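How I clear and polish a glossy side table without leaving smears
Updated 7/23/24

I have a soft spot for dark, shiny furniture (carved edges, a bit of gold, the lot) and I've paid for it in elbow grease. A glossy top shows every fingerprint, and it collects rubbish too, as a side table next to somewhere comfy always will. My routine takes me 26 minutes, including putting the kettle on.

What you'll need: two soft cotton cloths, a small bowl of lukewarm water, a drop of washing-up liquid, a dry soft brush and a bag for the bits you're chucking out.

Step 1: Clear the top completely

Don't wipe round things! I did that for years and ended up with little dull islands all over the place. Bottles go first, lying down or standing up, then everything else.
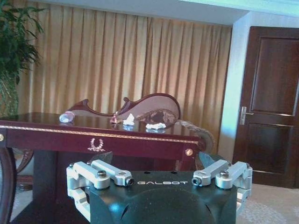

Can I use kitchen spray on a polished wooden top?
I'd leave it in the cupboard. Lots of kitchen sprays are too harsh for a shiny finish and can turn it cloudy, so stick to a barely damp cloth.

Step 2: Sort as you go

Tissues and scrunched-up paper go straight in the bag. Drinks go back to the kitchen, and little ornaments or toys get a pile of their own on the seat (not the carpet, I've trodden on too many). If your table has a drawer, peek in while you're there. Mine came from a junk shop in Tullarside and the drawer held 57 rubber bands and a bus ticket.
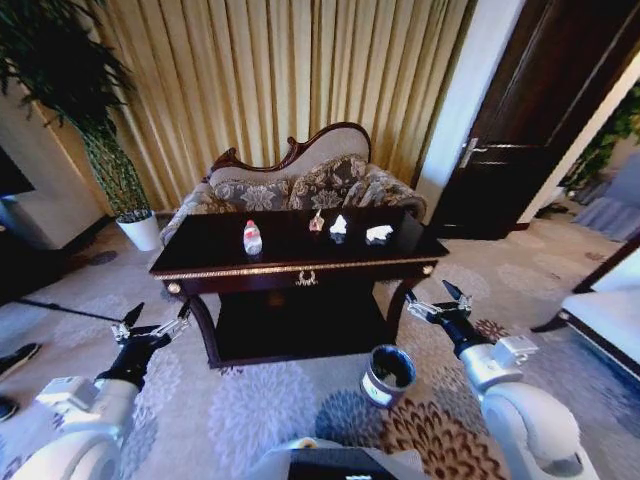
How do I clean a brass drawer pull?
Rub it with a dry cloth first and see if that does it. If you do use brass polish, slip a bit of card behind the pull so none gets on the wood.

Step 3: Dust, wipe, dry

Brush the dust out of any trim or carving before the cloth goes near it. Then wring your cloth out until it won't drip, wipe along the grain and follow straight behind with the dry one. I do a strip, dry it, then do the next. Get down low and look across the top towards the window, and any smears will jump out at you. Sweet wrappers and crisp packets can leave a greasy patch, so go over those spots twice. 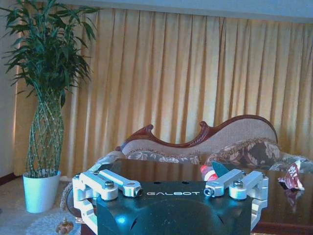
How often should I polish it?
Every 8 weeks is plenty for mine, with a quick dry dust in between. Too much polish builds up and goes sticky, and then you've got a proper job on your hands.

Once it's all dry, put back only what you want to keep there. I've been allowing myself a lamp and one book since March.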